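Curken Public Forum > Animal Welfare and Local Ordinances
Topic: Proposed limit on commercial rabbit breeding

nultine_resident
The draft ordinance was posted on May 9, 2026. It would require a license for any site in Curken keeping more than 30 breeding rabbits, with two unannounced inspections each year. The petition in support has 2810 signatures. I ask members to read the full text before replying.

Hourani Growers Assoc.
Our association has read the text and cannot support it. Members already keep health records and admit the county veterinarian on request. A second set of inspectors would add cost with no stated benefit to the animals. We would accept one inspection by appointment.

field_and_hutch
An inspection by appointment tells the town how a barn looks on the day of an appointment. The Vusia district adopted unannounced visits two years ago and its breeders are still in business.

Hourani Growers Assoc.
Two of our members in Vusia closed. The previous poster may wish to correct the record.

field_and_hutch
I accept the correction as to those two. The district report lists retirement as the reason in both cases.

eastside_clerk
A point of procedure. Signatures from outside the town limits are not counted toward the hearing requirement, and the petition does not separate them. The total may be lower once it is checked.

nultine_resident
The organizers have been asked for a list by address. I would also support a longer period for small farms to comply, provided the cage size rules in section 4 remain as written.

Hourani Growers Assoc.
Section 4 is the part our members object to least. The license fee should be stated in the ordinance and not left to a later schedule.

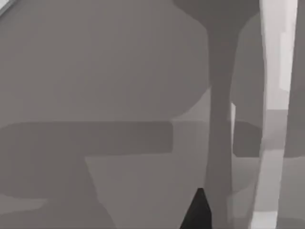 marlow_road
Does the license apply to a household that keeps a few rabbits as pets?

eastside_clerk
Only sites with more than 30 breeding rabbits need a license under the draft, so a household with a few pets would be exempt.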